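Tidside workshop - bench robot check, small chores trial
Checked by: Jamie Bickerstaff
Thu 26 December

1. Emergency stop within reach: PASS. Stops both arms at once, lovely.
2. Fingertips clean, pads secure: PASS
3. Speed limit set to 30 per cent: PASS
4. Cables clear of the walkway: ACTION. Shivam Kashyap to tie back by February.
5. Grip on small plastic parts: PASS, with a comment. Clips are fiddly even for me, and I was grinning all morning! 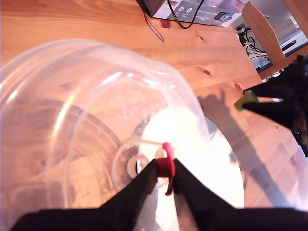

6. Grip force on thin plastic: PASS at the low setting. Don't go above it.
7. Left alone with the job: FAIL. Someone stays by the stop button - it can't yet tell a dropped part from a finished one.

Comments: not ready for the washing-up, but sorting bits at the bench is so much closer than last year. Recheck after 200 cycles.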